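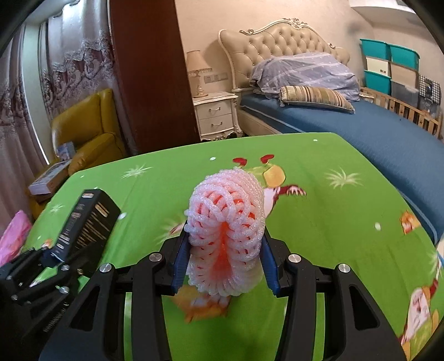
Scanning and georeferencing folded street maps at home

Last updated Fri 9 February

These notes cover paper street maps of the kind once sold at gas stations, folded to pocket size and larger than a home scanner when opened. The test set was 121 sheets of Olport and Stukau, most of them in fair condition. Survey plans on linen and anything with a wax seal need different handling.

Flattening

Open the map fully and lay it face down on clean blotting paper. Cover it with a second sheet and a board larger than the map. Leave it under even weight for two days, longer if the folds still lift. Do not iron it, even on the lowest setting. Some red and brown inks transfer to the cloth well before the creases relax.

Tape from old repairs stays on. Pulling it takes the printed surface with it, and a scan with a yellow strip is still readable.

Scanner settings

Scan at 300 dpi in 24-bit colour and save as TIFF. Street names in six-point type hold up at that setting. Going to 600 quadruples the file size and mostly records paper grain. Turn off auto-crop, sharpening and "descreen". Auto-exposure should also be off, or adjacent tiles will come out in different greys and the joins will show.

Wipe the glass with a dry microfibre cloth between sheets. Old folds shed a fine dust that ends up as dots in the lakes.

Tiling

Work left to right, top to bottom, with an overlap of at least a fifth of the glass on each side. Keep the map square to the scanner edge; a strip of card taped along the bed helps. Remove the lid if the hinge allows it and use a flat board instead -- the lid drags the paper as it closes.

Name tiles by row and column, e.g. olport_r2_c4. Stitching software will usually sort out the order by itself, but not on a sheet that is half water.

Control points

The stitched image has no location until known points on it are matched to coordinates. Four corner points are enough to place a sheet. They are not enough to correct one that has stretched along the folds. I use 22 per sheet, spread evenly, with at least one in each folded panel.

Good points: rail crossings, bridge abutments, church corners, intersections of streets that have kept their width.
Poor points: shorelines, park boundaries, creek mouths, anything labelled "proposed".

Gunther Heitmann's index of renamed streets in Stukau is worth having open at this stage. Mengal Road alone has had three names, and one of them was later given to a different road.

Choice of transform

Start with a first-order polynomial and look at the residuals. If one point is far worse than the others, check it for a typing error before adding terms. A thin plate spline will pull every point to zero error, including the wrong ones. Tivemitz defaults to the spline in new projects; change this under Raster > Defaults.

Storage

Store the originals flat if there is a drawer wide enough. Otherwise roll them, printed side out, around an acid-free tube. Refolding along the old lines will split the corners within a few openings.

Keep the untouched tiles as well as the stitched file. I discarded mine in April to free up a drive and had to rescan two Olport sheets when a bad join surfaced at the harbour.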